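2026-02-04

I finally made it to the open day at Asadi, after missing the last one and hearing about it for months from everybody at work. It was 70 miles each way in freezing drizzle, and I'd do it again tomorrow! They had coffee, they had those little lemon cookies, and they had three rooms of robots, so I was happy before I'd even hung up my coat.

The room I stayed in longest was the simulation one, where a two-armed setup they call Rander was working through kitchen jobs on a big screen. I got there in the middle of the food sorting - a croissant (or something very like one) in the left hand, a round white thing I took for an onion in the right, and a zucchini on the mat still waiting its turn. 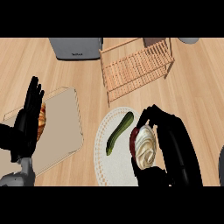 *Credit: Asadi open day / Rander simulation*

I must have watched for half an hour. I kept looking at the toaster-ish thing at the back and wondering if breakfast was next on the list (I was hungry, cookies or no cookies). The woman running the demo said they'd logged 3384 tries at this one kitchen, and she let a few of us pick which seed number to load. I picked 69, my mother's house number.

I skipped the Itbridge talk, which I regret a little. There's another open day in March and I've already put my name down.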